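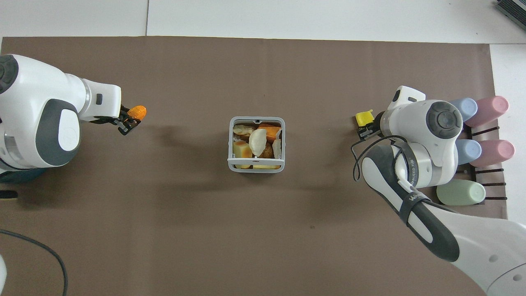
Gudrun Bråten asks whether the dumpling can be bought on its own. It can't. We've had this conversation with her before, and with her sister, and the dumpling still comes with the rest of the groceries.

## Prurkasora Play Food with Basket

A square slatted basket in white and light gray, with enough pretend food for one very confusing lunch. You get bread, a golden roll, a potato, a carrot and the white dumpling with the crimped edge. There is also a pale yellow block that the packing list calls cheese. Half our customers serve it as tofu. We have stopped correcting them.

The carrot is bumpy all over and very orange. Small children like the bumps. They also like putting it in shoes, so check yours.

### What you should know before ordering

- Suggested age is 3 and up. Adults buy it for their desks and tell us it's for a nephew.
- Everything goes back in the basket if the potato goes in early. Leave it until last and you'll be holding a potato.
- Wash by hand in lukewarm water with a drop of dish soap. Stand the pieces on a towel overnight. Please don't boil the dumpling, however much it looks like it wants you to.
- The basket has open sides, so it drains well and holds no soup, real or imagined.
- Nothing in the set sticks, snaps or cuts in half. If you want food that comes apart down the middle with a satisfying rip, look at the Wostar fruit box.

### Sizes and prices

| | Small basket | Family basket |
|---|---|---|
| Pieces of food | 8 | 11 |
| Basket | same | same |
| Dumplings | one | one |

The family set uses the same basket, just fuller. Sándor Boros, who packs them, would like it known that it all fits and that he doesn't enjoy it.

Returns are free for 90 days as long as the food is all there. We have had a basket come back with a real bread crust in it, which we didn't count as a piece.

### Goes with

**Tenar play mat.** Plain brown, rolls up, hides crumbs from actual snacks.

**Wróbel market scale.** Two pans and a needle that swings about with great authority. It will tell you the potato weighs more than the roll, and then it will tell you the opposite.

### Spare parts

Lost pieces can be replaced at cost, up to 5 per order, if you bought the basket from us. Send your order number and the name of the missing food. "The beige one" describes much of the set, so a little more effort there, please. Spare dumplings are limited to one per household. Gudrun, this includes your sister's household if the parcel goes to your address.

Last updated 7/17/19. The family basket is back in stock after running out in June.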